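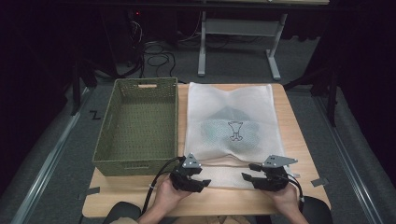 Green basket, pale bag.

I moved to Plistemport in April with two suitcases and a belief that I was a person who did laundry on time. The building has one washer and one dryer for everybody, both in the basement, both made by a company called Wivosier that I had never heard of and now think about daily.

The washer takes 30 minutes on the quick setting. The dryer takes as long as it feels like. There is a sign-up sheet taped to the wall, and at first I took it for a suggestion. I went down one evening at nine with an armful of towels, found the washer sitting idle, and used it. The next morning someone had written "SEE SHEET" on the sheet. I had seen the sheet. I was now being asked to see it with feeling.

So I became a student of the sheet. The six in the morning slots go first, to people I assume have never been tired. After dinner is hopeless. What's left is the middle of the afternoon, when I'm supposed to be working, and eleven at night, when the basement light is on a timer set for a much faster walker than me. I took eleven at night.

You learn things down there at that hour. The Tuhiwai detergent from the corner store smells like a hotel lobby and costs like one. The coin box rejects any quarter it has already met. And a sock left on top of the dryer will be treated as a museum piece. One has been there since before I moved in and I wouldn't dream of touching it.

My old place had a laundromat across the street called Zukach, which had 2 televisions, both on the same cooking show, and a bench with a view of the parking lot. I complained about it for years. I complained about hauling everything over in the rain and about the man's voice on the cooking show. I would now pay good money for that bench. In fact I worked out what I used to spend there, and it came to $167 for the whole of last year. I've spent more than that on new underwear to put off going to the basement.

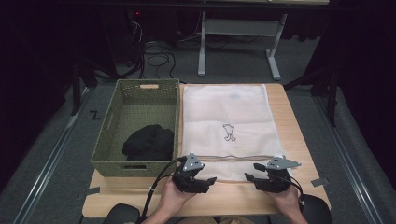
Do delicates really need their own load?
Mine go in with the T-shirts on cold, inside a zippered or drawstring bag, and they've held up fine. Wool is the one thing I wash by itself.

Anyway, I've started folding things right out of the dryer, partly out of self-respect and partly because the eleven-thirty person arrives at eleven twenty-five and stands there. We don't speak. Last week they nodded at my towels, which I'd done in thirds — I've been thinking about doing the sheets that way too, except for the fitted one, which goes in the closet as a ball.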